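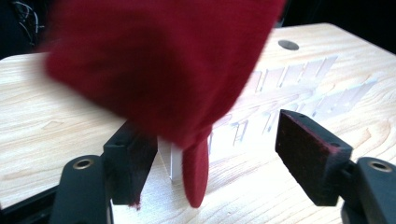 Red felt, a clear acrylic block and a slotted rack on the wooden table.

Felt and acrylic at the Parkdale table: your questions

Last updated 2022-03-17

These are the questions we get most often from people booking a place at the Parkdale craft table or ordering a Nuvbridge felt pack to use at home. If yours is missing, ask at the desk or write to us through the contact form.

What does a table session include?

A place at the table, use of the shared tools, and one felt pack. The pack holds felt in one colour, embroidery thread, two needles and a paper pattern. Sessions last 45 minutes. You can book two in a row if you want more time, but please do it as one booking so that you keep the same seat.

Do I need to have sewn before?

No. Felt doesn't fray, so you can cut a shape and stitch it without turning a hem. The first pattern uses running stitch and blanket stitch only, and there is a printed card for each.

Which colours can I choose?

Red, moss, navy, mustard and grey. Red runs out first. If you need a particular colour for a school project or a costume, put it in the notes when you book and we will set it aside.

Is the felt wool?

The packs are a wool and viscose mix. We also keep a small stock of pure wool felt in Brandalmont red and grey, sold by the sheet. It is thicker and takes more effort to cut. People with a wool allergy can ask for the acrylic fibre felt, which we store in a separate cupboard.

What are the clear blocks for?

Holding a pattern flat while you mark round it, mostly. They are also used as backing blocks for clear stamps, if you are printing a label or a gift tag. You can see the pattern through the block, so it is easy to line up with the edge of the felt.

Can I take a block home?

The ones on the table stay on the table. We sell the same blocks singly at the desk.

My acrylic block has gone cloudy. Can it be saved?

It depends on what caused it. Ink and glue residue usually come off with warm water and a drop of washing-up liquid. Leave it for a few minutes, wipe with a soft cloth and dry it straight away. Fine cracks are a different matter. They come from alcohol or window cleaner and can't be removed. Please don't use hand gel on the blocks.

How should I store felt?

Flat if you have the room, rolled if you don't. Folded felt will hold a crease for months. To get one out, cover the felt with a damp cotton cloth and press with a warm iron. Press and lift, don't slide, or the felt will stretch. Test the acrylic fibre felt on an offcut first, as it can melt.

Can finished pieces be washed?

Spot clean only. Dab with cool water and let it dry flat. The reds bleed, so keep them away from anything pale until they are fully dry.

How do I cut a rounded flap without getting corners?

Turn the felt and keep the scissors still. Use the middle of the blades and make long cuts. For a narrow tongue shape, cut down one side to the bottom of the curve, then start again from the top on the other side and meet in the middle. Trim the last bit afterwards.

Are the scissors all right for left-handed people?

There are two left-handed pairs in the drawer, with green handles. Ask for them at the start.

How many can you seat?

Eight at a time. For larger groups we run sessions back to back. Write to Moataz El-Sayed, who looks after group bookings, and give your numbers and the ages of any children. Children under ten need an adult with them.

Can I bring my own materials?

Yes, except for loose glitter, hot glue guns and craft knives. The tabletop is wood and marks easily, so ask for a cutting mat before using anything sharp.

What happens to the offcuts?

Anything bigger than a playing card goes in the offcut box, and you may help yourself. Smaller pieces are bagged for the toy stuffing class. Last year that came to 2,151 grams, enough for all the animals made in March.

How do I order a pack for home?

Use the order form and quote item 157. Packs are posted twice a week in a card envelope that fits a normal letterbox. Orders for Najafi members can be collected from the desk instead, with no postage to pay.

Something was missing from my pack. What should I do?

Tell us what is missing and the number on the sticker. We will post the missing item without asking for the rest back.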